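Running a School Dance Residency: Notes for Teaching Artists
Handout 2, Community Dance Practice
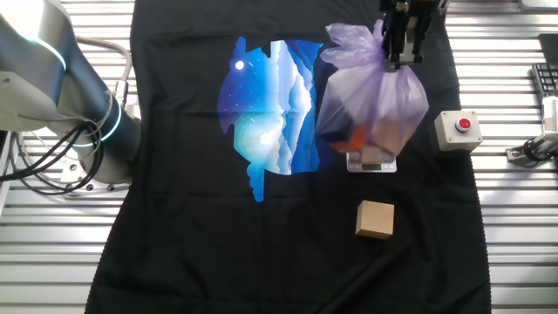
Mirjam Vandenberghe
Posted 25 March 2024 | Course handouts

These notes cover the planning stage of a short dance residency in a public school. Read them before you draft your own plan. The examples come from the Tolgate and Ornstead residencies we discussed in February.

Before the first class

Meet the classroom teacher and see the room. Ask what the floor is made of. Tile over concrete is common in school cafeterias and is hard on the knees and shins, so leave jumps out of the plan or keep them low. Find out when the room is needed for lunch. At Ornstead the class lost almost 300 minutes over the whole residency to tables being put away.

Get the class list early, with any notes on injuries, mobility and hearing. Students who use a wheelchair or a walker should be in the plan from the first draft.

Shape of a class

Warm-up, standing, no partners.
Traveling steps across the floor in lines.
New material, taught in short phrases and repeated on both sides.
Group work, where students change or add to the phrase.
Cool-down and a few words from the students.

A class period at Tolgate is 58 minutes. Allow for arrival and shoes, and cut the group work before you cut the cool-down.

Music

Bring your own speaker. Pick tracks with a clear beat and a steady tempo for the first classes. Ask students for song titles, but listen to the full lyrics at home first.

The sharing

Most residencies end with an informal sharing for families. Keep it short and hold it in the room where the students rehearsed, if it is big enough. Wiltetlow Elementary moved theirs to the gym and the younger groups lost their spacing.

For next class

Read the Nuttall chapter on teaching mixed-age groups. Write a one-page plan for a first class, with timings, and bring two printed copies. Questions go to me in room 614.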